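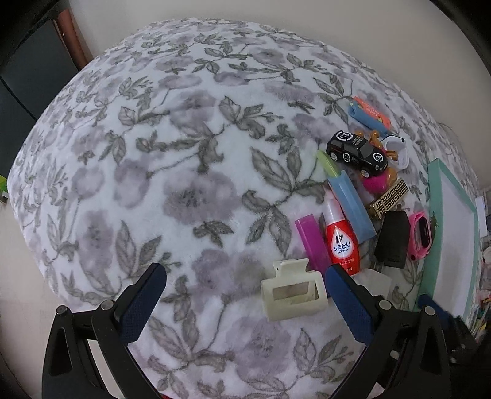 How much does it cost to turn a tired old sideboard into something you'd want in your house? Less than a takeaway for two if you already own a screwdriver and a sanding block, and a fair bit more if you get talked into fancy handles, as I did.

My project for the Home Skills module was to take one piece of secondhand furniture, do it up, and write down everything including the mistakes. There are quite a few of those so settle in!

I found the sideboard at the Skemstead reuse centre, right at the back behind a stack of dining chairs. It was dark brown, scratched on top, and one of the doors hung down like it was tired of life. The ticket said £56, which was over what I wanted to pay, but it was solid oak apart from the back panel and I'd fallen for the legs. My housemate Qianru Xiong helped me carry it up to the flat (two flights, a tight corner, one bruised thumb – mine).

My tutor, Apostolos Tsolakis, had asked us to find out where our piece came from if we could. There was a paper label inside the left drawer that said Akbridge, and under it a number in pencil, 1,963. I got very excited and decided this was the year it was made. He pointed out that people don't usually put a comma in a year, so it's more likely a stock number. I've left it in the report because I spent a whole evening on it. If anyone knows anything about furniture from Akbridge, please do tell me.

What I did first

I took off the doors, the drawers and all the hinges and put the screws in jam jars. I labelled the jars, and I was very smug about that later on when I had to put it all back. Then I washed everything down with sugar soap and left it overnight. The water went the colour of strong tea.

The sagging door was an easy fix. The screw holes had worn too big, so I packed them with matchsticks and wood glue, let it set, trimmed them flush and drilled new little holes. It took less than an hour and the door hasn't moved since.

Sanding was the bit I'd been dreading and I was right to dread it. I started by hand with coarse paper, then borrowed a small electric sander from the college workshop, which made me wish I'd asked for it on day one. You go with the grain, you keep it moving, and you wear the mask even when it steams up your glasses. I did stop in one spot for too long near the front edge and made a shallow dip. You can feel it if you run your hand along, and I now do that every time I walk past.

Paint, and more paint

I'd planned to paint the body and leave the top as bare oiled wood. The paint was a Julora eggshell in a soft green, and I tried it on the inside of a door before doing anything brave. First coat looked awful, all streaks. Second coat was better. I did a third on the sides because the brown was still coming through, and looking back I should have used a primer, which was written on the tin in quite large letters.

The top had three thin coats of oil, rubbed in with an old T-shirt. This was my favourite part of the whole thing – the grain just woke up! I could have stood there rubbing oil into it all afternoon.

The handles were where I lost control of the money. I'd put aside £5 for a pack of plain knobs and then I saw the brass ones from Solanki. Qianru said to buy them and stop talking about them, so I did.

What I'd change

I'd prime it. I'd also do the work in October or earlier, before the flat gets cold, because the second coat took ages to dry and I had drawers propped on the bath for most of a week. And I'd take more notes as I went along. My write-up was meant to be 2,000 words with a full diary in the back, and I had to piece parts of it together from receipts and messages to my mum.

The left drawer still sticks a little. I've rubbed candle wax along the runners and it's better than it was, and if that wears off I'll take the plane to it over the holidays.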